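Call for participants: Household and Shop Chore Study (paid, part-time)

Juvden is looking for people who do chores every day and have opinions about them. We want you to come to our test room, watch two-armed robots try simple household and shop-floor work, do the same work yourself, and tell us where the machine is good enough and where it is not.

You do not need any technical education. If you have stocked shelves, cleaned hotel rooms, worked in a canteen, cared for a parent at home or kept a kitchen in order for a family, you know things that we need.

Why we are doing this

Many people ask us when they can buy a robot which puts away the shopping. Our answer today is that we cannot promise a year. A machine can repeat one movement very well when the table is clear and the light is good. At home the table has crumbs, the bottle is standing behind the cereal, and somebody has left the cap half open. In a shop the carton is torn and a customer is waiting.

Engineers are not always the best judges of such work. An engineer is glad when the item is lifted. A shelf stocker will ask at once if the label looks to the front, if the row is straight, and how long it took. We want this second kind of judgment written down, and we pay for it.

The study is called Triltedard. It runs in two parts, one for home chores and one for shop chores. You may apply for one part or for both.

What kind of work you will judge

The tasks are small on purpose. In the home part they include clearing a table, moving a bottle, folding a hand towel, sorting cutlery and closing a food box. In the shop part they include facing a shelf, filling a small crate, putting price cards in the holders and finding an item with a damaged package.

A bottle of water is a typical object. For a person it is hardly a task. For a machine there is clear plastic to see, a smooth body with ridges to hold, and a cap that should stay as it is. 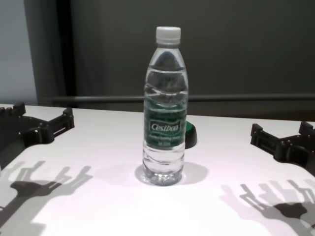
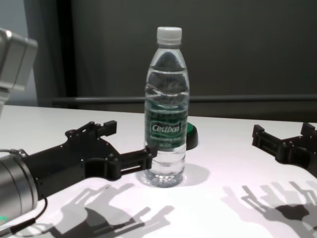
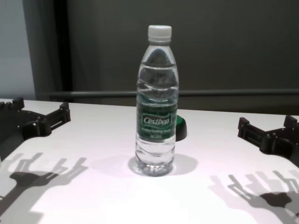
The Cestbon bottle on the white table, with the two black grippers.

What we ask from you

– Come to six sessions, each in the morning or in the late afternoon.
– Watch the attempts from the seat next to the test table and fill in a short form after each one.
– Do the same task by hand, at your normal speed. Please do not hurry to beat the robot.
– Speak with our interviewer at the end of the session. The talk is recorded as sound only.
– Say what you really think. If an attempt would not be accepted in your kitchen or your shop, we want to read this in the form, also when the robot succeeded by our own measure.

You will not operate the robot and you will not be asked to repair or clean it. During an attempt, participants stay behind the yellow line. A trained operator has the stop button in hand for the whole time.

Who can apply

We have places for 63 participants. You should be 18 or older and able to read a one-page form in English. Simple English is fine; several people in our team also learned it as adults.

At least one of the following should be true for you:

– you do most of the cooking, cleaning or shopping in your home;
– you have worked in a store, warehouse, hotel, laundry or canteen;
– you help another person with daily chores, paid or not paid;
– you have difficulty with some chores because of your hands, back, eyes or balance.

We would especially like to hear from the last group. A slow machine can still be useful to a person who cannot bend down, and a healthy 30-minute visitor to a robot fair will not see this. The room has a step-free entrance, and you may bring a helper. Please tell us in your application if you need a different chair or more breaks.

People who work for a robot manufacturer, or have worked for one in the last year, cannot take part this time.

Payment and practical matters

You are paid for every session you attend, also if the robot has a fault and we must stop early. The rate is written in the agreement which you receive before the first session, and you can take it home to read. Travel by bus or train is paid back against the ticket. Tea, coffee and a small meal are provided. Please inform us of any food allergies.

The sessions take place in the Zariņš building, second floor. The entrance is from the courtyard. The first group starts in May, and the other groups follow when all forms of the first group are checked.

Your data

Your forms are stored under a number and not under your name. In the earlier round we collected 1553 forms, and our colleagues at Lurnar, who do the counting, received none of the names. You can leave the study at any moment without giving a reason, and you keep the payment for the sessions you have completed. If you want your answers removed, write to us before the results are put together.

What happens with the results

We will write a report in everyday words. It will list each chore, how the machines did it, and what the participants said would be acceptable at home or at work. Chores where the machines failed are reported in the same way as the others. Every participant receives a copy – on paper, if you prefer.

We do not sell robots to participants and we will not send you advertising.

How to apply

Please send us a short letter or e-mail through the contact page. It should include:

– your name and how we can reach you;
– which part interests you: home, shop or both;
– a few sentences about the chores you do and how often;
– one chore that you would gladly give to a machine, and one that you would not;
– the time of day which suits you.

A curriculum vitae is not necessary. Address your application to Yetunde Okeke, participant coordinator. She will answer every letter, also when the groups are already full, and she can arrange a telephone call if you have questions before you decide.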